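Workshop notebook – October
4 min read

Started late, 2 pm by the time the table was cleared. Aim for the afternoon: settle the table layout for the sandwich setup so we stop rearranging it every time. Thodoris wants one page he can pin up at Drorklow. Uthai reading the old notes out loud while I moved stuff, which helped until we got to the part where the old notes disagree with themselves.

Things on the list: toaster, bread, lettuce, plates (white, green, blue), yellow squeeze bottle. Mayuree's version also had a butter dish. Dropped it. No room and it gets sticky.

Bottle first since it's the fussy one. Tall, slim, long nozzle, little tip cap on a strap. Tried it standing up right by the green plate. Good for seeing it, easy to reach. Don't like how tall and narrow it is next to a light plate though, one bump and the plate goes with it.

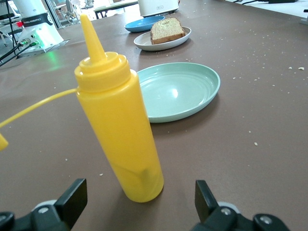 Fill level: decided on 200 ml water for all layout work, no sauce till the positions are fixed. Prapai says 300 because a fuller bottle sits better. Might be right, didn't test it. Write the level on masking tape, not on the plastic – the marker never comes off and the last bottle from Varkitz ended up with three different lines on it.

Strap is a nuisance. It sticks out sideways and wants its own bit of table. Turn it away from the plate. Wichai would just snip it off, but then the tip cap is lost inside a week, see September.

Plates next. Had them too close together to begin with, rims nearly touching, looks tidy and is useless once you put food down. Pulled them out into a loose row with the working plate in the middle, set a bit off the line of the other two. Green on the bottle side, blue on the other. Bread on the working plate, lettuce on top of the bread.

Bread was from the Trurkville bakery, which cuts its loaves big. Slice doesn't fit the plate properly whichever way you turn it. Options: smaller loaf or bigger plate. Smaller loaf is cheaper. Ask Mayuree to get the square kind next time.

Lettuce: use the ruffled outer leaves, they sit higher and are easier to pick up off the bread. Inner ones lie flat and stick. Rinse, shake, paper towel. Throw out at end of day, do NOT put back in the bag (Uthai).

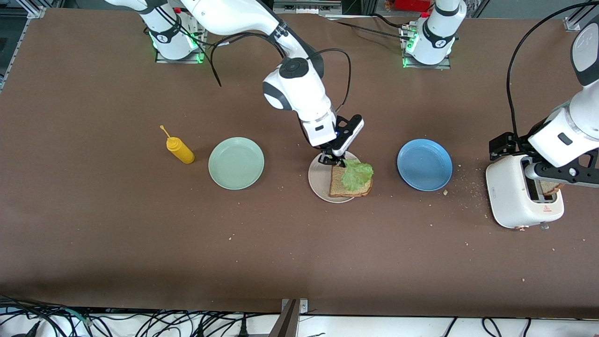
Plates in a row, bread and lettuce on the off-white one, bottle lying down.

Bottle on its side: lower, yes, but it's round so it can roll, and the nozzle points wherever it likes. Undecided. Thodoris prefers it down, I perfer it up. Could make a shallow ring for it to stand in. Small job, Wichai has offcuts. Would also give it a fixed spot, which is really what this whole page is about.

Toaster then. White one, stays at the end of the table, slot side clear so you can get at the bread from above. Plates no closer than a hand's width. Used dial setting 2, anything higher and the crust goes to gravel. Tried 4 in the morning with the heel of the loaf and opened both windows after.

Crumbs are the real problem. I keep saying it. They go all over the table, and on a brown top the pale ones show up from across the room. A few get in the plates too.

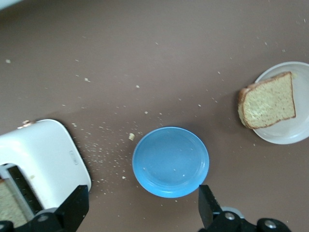 So – cleaning goes on the page as a proper step. Unplug, let it cool, crumb tray out over the bin, then a dry brush from the toaster outward, then a damp cloth. Not damp cloth first, makes paste. Wipe the toaster rim as well, everyone forgets the rim. Plates get a wipe even when they look clean.

Prapai asked for a tray under the toaster. Worth trying if there's one with a low lip. Fan had one on the shelf by the sink, check its still there.

Left to do:
- ring for the bottle (Wichai)
- smaller loaf (Mayuree)
- tape outlines for the three plates
- brush, the old one sheds
- copy of this to Drorklow once the bottle thing is decided

Stopped 5:40. Bread bag is clipped and in the cupboard, top shelf.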